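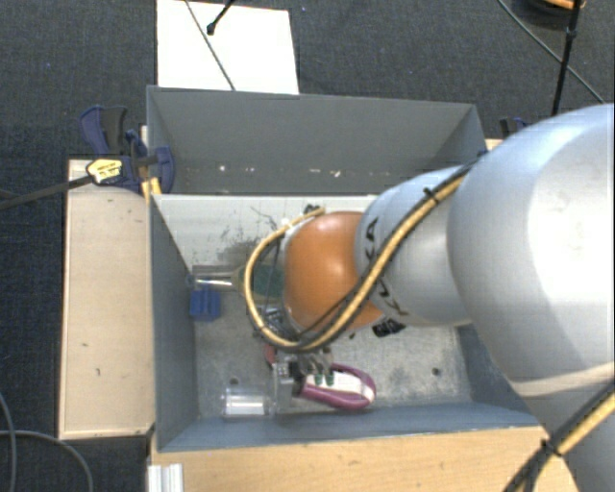 Re the cable dress question, replying to Ourania's post below. Short version: the draft guideline is too loose and I'd like it fixed before it goes round again. It says "cables to be secured to the arm at suitable intervals", and that could mean anything. On the bin cell the bundle is held with a black tie near the top edge of the link, then there's a wide free loop beside the orange joint cover before it comes back up. I'm fine with a loop, the joint needs slack. What I want written down is how far it may hang when the wrist is down in the bin, becuase that's where it can catch on a wall or a clamp handle.

Suggested wording for 4.2:

Slack at a joint to be checked at both ends of travel and at the lowest pick height, arm in slow mode, one person on the stop.

Tie tails trimmed flush. Always. I know it's boring.

Bin clamps — check before each run, handles pointing away from the arm's path. Add to the start sheet, initials next to it.

Also on mixed items. Olby want one grip force limit for the lot. I don't agree. A shoe and a clear plastic cup are not the same job, and the limit should go by item class with the lowest one as default if the class is unknown. Dionysis has the table from May, 199 entries, can someone put it on the list please, I only have the old copy.

Can't make the Plendbridge call, at Stefanou all day. Aleksi can speak for me on 4.2 but not on the force stuff, I'd like that one held over untill I'm back.

Prodromos

On 2023-09-23, Ourania Dimitriou wrote:
> Hi all,
> Draft 3 of the bin picking guideline is up. Main changes are in
> section 4 (cable dress, fixtures) and section 6 (grip limits).
> Kalliopi thinks 4.2 is enough as it stands and that details belong
> in each site's own procedure. I can see it both ways. Comments to
> the list please, not to me, I lose track of them otherwise.
> Ourania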